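Enseñar con la mano, corregir con la mano

Opinión

En Larska llevamos desde junio enseñando tareas de pizarra a un robot, y sigo pensando que teleoperar es el camino caro. Con los mandos, borrar una línea nos costaba 32 segundos. Con la pinza en la mano, cualquiera lo hace sin pensarlo, y ese gesto natural es el que queremos registrar.

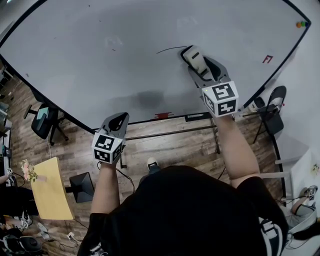

Demostración con una pinza en cada mano. Los cubos llevan marcadores de referencia.

Se objeta que la mano humana llega a posturas que el brazo no alcanza. Es cierto: de 965 demostraciones descartamos 29 por eso. Me parece un precio razonable.
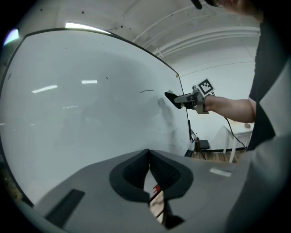

Lo que no acepto es grabar sin criterio. En Rashidi presumen de volumen – 3355 episodios – y casi todos repiten el mismo trazo a la misma altura. Prefiero menos sesiones, con personas distintas y presiones distintas sobre la superficie. El mando a distancia lo dejaría para corregir fallos, cuando el robot ya trabaja solo.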